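Seldale Lunch Room – progress report to the Haque Fund, September

Hello again from Seldale! I know the form asks for two sides under fixed headings, but you said last time that you liked hearing it in plain words, so that's how I've written it, and the spreadsheet is attached separately for whoever wants the sums.

The big item this quarter was the clearing and washing-up end of the room. You'll remember from the spring report that lunch itself was going fine and everything after lunch was a mess. People ate, got up, and left their things wherever they'd been sitting, and whoever was on dishes went round and round the tables with an armful of cups. We'd put in for money to fix that and you very kindly said yes, so most of what follows is about trays and racks. I'm sorry if that isn't thrilling. I find it pretty thrilling!

We've spent $404 of the equipment money so far. That went on trays, dish racks, a few clear bins and a stack of plastic plates, bowls and cups to replace the ones that had gone cloudy or cracked. I got most of it through Lalik, who delivered on a Monday when we were closed, so the boxes sat in the hallway for a day and I had to climb over them. We have 40 place settings now, and that covers our busiest day with a few left over.

The new routine goes like this. Everybody eats off a tray. When you're done, you carry the whole tray to the clearing table, your plate, bowl and cup go straight in the rack there, and your fork or chopsticks stay behind on the tray for the person clearing. They do the utensils last, all in one go, then knock the crumbs and rice off the tray and wipe it down. The rack then goes to the sink as it is. Before, we were stacking everything in a tub and unstacking it again two minutes later – I can't believe we did that for as long as we did.

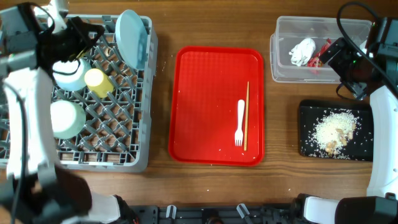

I did wonder whether the rice would be a nuisance, and it is, a bit. It sticks to anything with a texture, and if a tray sits through the afternoon you end up going at it with a fingernail. We've started wiping with a damp cloth right away and that mostly takes care of it. I'd still buy a perfectly smooth tray if I were ordering again, so please put that down as a lesson learned (I know you like to have one or two of those).

Bowls are the other thing. Plates stand up nicely between prongs and you can get a good row of them going, but bowls flop about and cups roll over, and they take up far more room than I'd allowed for. On a soup day one rack fills up before half the tables are cleared. I've tried putting bowls in first and plates after, and plates first and bowls after, and I like plates first better, though opinion in the kitchen is split.

As for time, we used to finish clearing 40 minutes after the last person ate. On our better days last month we had it down to 14. Soup days are slower, so please don't hold me to that number every week! The nicest part is that people who come for lunch now clear their own places without being asked, and then hang around the table chatting while they do it.

What hasn't happened yet is the shelving. Iruvside quoted us for a set of wall shelves over the sink and the price was higher than what's in the budget, so I've gone back to ask about a shorter run. For now the clean things live in the clear bins, and it works fine except that the bins end up underneath whatever somebody needs to put down.

Next quarter I'd like to buy 8 more racks out of what's left, mainly for the soup problem, and get the shelves settled one way or the other. If you'd prefer the money held back until the shelving price is firm, tell me and I'll wait on the racks.

Come for lunch if you're ever passing – noon is best, and you'll have to clear your own tray.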